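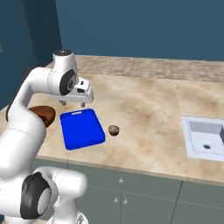 Simulated kitchen counter with the arm, the blue tray and the muffin.

Call for participants: gripper and controller comparison, remote and on site

Plurklow is looking for people to drive a robot arm through short kitchen tasks, first in simulation and then, for a smaller group, on the real arm. The work is paid. You do not need a degree or a job in robotics, but you do need patience and a steady hand.

Posted Apr 3, 2023. Open until all places are filled.

What the study is about

We are comparing two grippers and three ways of controlling them. The first gripper is a plain two-finger hand. The second, from Starkura, also has two fingers but they are wider and have soft pads. The three controllers are a handheld 6-axis mouse, a pair of tracked hand controllers, and a small leader arm that you move by hand while the robot copies you.

Each combination looks fine in a short demo. We want to know how they hold up over a few hours of ordinary use by people who did not build them. The questions we care about are how long a task takes, how often an item is dropped or knocked over, how tired people get, and which setup they would pick if they had to use it again the next day.

The tasks

All tasks take place at a kitchen counter with a sink. You will move small food items and kitchenware from one place to another. A typical task is "put the muffin on the blue tray." Others ask you to pull the tray closer by its handle opening, or to move an item from the tray to the round brown board. Nothing has to be washed, cut or heated.

Most tasks take a practiced person less than a minute. Yours will take longer at the start, and that is fine. Slow and failed attempts are kept and used just like the good ones. Please do not restart an attempt because it looks messy.

The arm is the same in every session. Item positions change from one attempt to the next, and so does the starting position of the arm. Some starting positions leave part of the counter hidden behind the arm's own links, and you will have to switch to the second camera view or move the arm before you can see what you are reaching for. Camera views are part of what we are testing, so tell us when one of them gets in your way.

Part 1: remote sessions

Part 1 runs entirely in our simulator, Ositz. There are 86 places. You take part from home in four sessions of 90 minutes each, spread over at least two weeks. We mail you the controllers in a padded case along with a return label. The leader arm weighs a little under five pounds and clamps to a table edge.

You will need:

A desktop or laptop computer with a separate graphics card, no more than five years old
A wired internet connection
A table with an edge at least two inches deep where a clamp can sit
A quiet room for the length of a session
Windows 10 or 11, or Ubuntu 20.04 or later

Macs will not work for this round.

Pay for Part 1 is $300, sent after the fourth session. If you stop early you are paid for the sessions you finished.

Part 2: on-site sessions

Twelve people from Part 1 will be asked to come to the Chacko building for three full days on the physical arm. The counter there is built to the same measurements as the one in Ositz, and you will repeat many of the same tasks. We want to see whether the ranking of the grippers and controllers stays the same when the items have real weight and the fingers can really slip.

Pay for Part 2 is $1,900, with lunch included. We book and pay for travel and a hotel if you live more than 50 miles away. A staff member with an emergency stop is in the room whenever the arm is powered. You will sit outside the reach of the arm at all times.

We do not pick only the fastest people for Part 2. The group will include some who found the work hard.

Who can apply

You must be 18 or older, live in the United States, and be able to use both hands for light work at a table. Glasses and contact lenses are fine. If you are left-handed, please say so on the form - we had too few left-handed people in the March pilot and would like more this time.

You cannot take part if you work for Plurklow or Starkura, or if you were in the March pilot.

What we record

We record the arm's movements, your controller input, the simulated or real camera views, and your answers to a short survey after each session. We do not record your face, your voice or your room. Your name is kept apart from the data and is deleted once payment has gone through. The recordings stay with Plurklow. Averages will be shared with Starkura, and a written report will go to everyone who took part.

How to apply

Fill out the form linked at the bottom of this page. It asks for your age, your computer's details, your handedness and the hours you are usually free. It also asks whether you play video games or have used a robot arm before. Either answer is fine, and we need both kinds of people.

If you meet the requirements, we will send you a 10-minute test version of Ositz to check that it runs smoothly on your computer. The test is not scored. You should hear from us within two weeks of sending the form, whether or not we have a place for you.

Questions can be sent through the same form. Write "504" in the subject box, the study number, so your message gets to the right team.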